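Wadidness Parents Board > Toys & Play > Play kitchens

Real pan or toy pan for pretend cooking?
47 posts, page 1

marlina_nair
Joined in February
Posts: 4

Hi all, long-time reader, not much of a poster. My daughter is three and has decided that everything in the house is soup. We have a little set of toy vegetables, and up until now she's been "cooking" them in a cereal bowl, but she keeps pointing at my pans. So my question is: do I buy one of those mini toy cookware sets, or do I hand over a real saucepan I don't use much? My husband thinks a real one is asking for a broken toe. I think the toy ones look like they'd be dented by lunchtime.

Marlina

fahmy_fan
Posts: 1,000

Toy set, all the way. We had the Fahmy wooden one and it's on its second kid. It's light, it fits on the shelf of the play kitchen, and I don't have to hear metal on tile at 6 a.m. A real saucepan has a long handle that a three-year-old will swing around like a bat. Ask me how I know.

R. Berrada
Posts: 300

I'm going to disagree with the above (nicely!). We went through two toy sets before I gave up. The pots were so small that nothing fit! You'd get the tomato in and that was it, pot full, child furious. The handles popped off too, and then I was the one on the floor looking for a tiny plastic peg.

What we use now is one regular stainless saucepan, the kind with a straight side and the handle riveted on. Mine was already pretty scuffed at the end of the handle when it got retired from the stove, so I don't care what happens to it. I keep it out on the gray table with a few vegetables and swap them when the kids get bored.
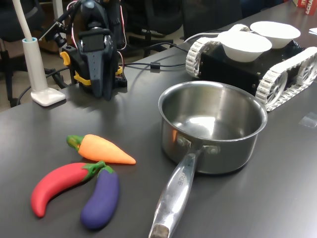
The big thing for me is size. A whole carrot or an eggplant goes in without any squashing, and you can get a spoon in there after it and stir. My son puts everything in, stirs for ages, tips it all out and starts over. I also like that it makes a proper cooking noise, although I realize I may be alone on that one.

If you do go this way, pick a pan with no glass lid (or hide the lid), and turn the handle in over the table so it doesn't get bumped. We have a house rule that the play pan never goes in the kitchen, because I really don't want him thinking the ones on the stove are fair game.

– Reda

fahmy_fan

> My son puts everything in, stirs for ages, tips it all out and starts over

See, that's my nightmare, lol. How is your table not destroyed? Mine would look like a hailstorm hit it.

R. Berrada

It's had worse from me. We put a dish towel down when they're in a pounding mood. When I remember.

soupdragon_ina

Can I ask the opposite question? What about the food? My two chew on everything, and I have never found toy vegetables that still looked like vegetables after a month. We had felt ones (gross within a week), then some Resutix ones that split in half with Velcro, and all the Velcro did was collect hair. I'm ready to give them actual potatoes.

marlina_nair

Ha, ours are the one-piece kind with no Velcro and I'd buy those again. They go in the sink with dish soap on Sunday and sit on the rack overnight. The only complaint I have is that she calls the chili pepper "spicy banana" and won't be talked out of it.

soupdragon_ina

Spicy banana is staying in my vocabulary, sorry.

Traketach77

Jumping in on the pan thing. I run the pretend corner at our church nursery and we've got both. The littlest ones go for the toy pots because they can pick them up with one hand. Once they get to three or so, they drop those and head for whatever looks like what Mom or Dad uses. So I don't think either of you is wrong, it depends on the kid.

One thing I'd say about real pans is to check the rim. Some of the cheap ones have a raw edge that's sharper than you'd expect, and you want one that's rolled over. Run your thumb around it before you hand it over. And go small! A one-quart is plenty. I made the mistake of putting out a stockpot and a child got in it.

fahmy_fan

OK, the rim is a good point. I'll give you the rim. I still say a metal pan in the hands of my middle child is a weapon.

R. Berrada

Your middle child sounds like fun. Thrift stores are good for this, by the way. Look for solid rivets and give the handle a wiggle. If it moves at all, put it back. I wouldn't bother with nonstick for play, the coating gets scratched up and then you're wondering about flakes.

marlina_nair

Thank you, everybody, I read all of this out loud to my husband. We dug through the bottom cabinet tonight and found a little saucepan that was his in college, with no lid and a good thick rim. He's agreed to a trial as long as she's sitting down when she uses it. Nearly an hour of soup so far and all toes are fine.

She does want a ladle now. Does anybody have one they like that isn't a foot long?

Traketach77

Gravy ladle! Check the silverware bins at the thrift store, they're usually mixed in with the big spoons.

soupdragon_ina

Or a coffee scoop. Ours has been a ladle, a shovel and a phone.

Page 1 2 3 Next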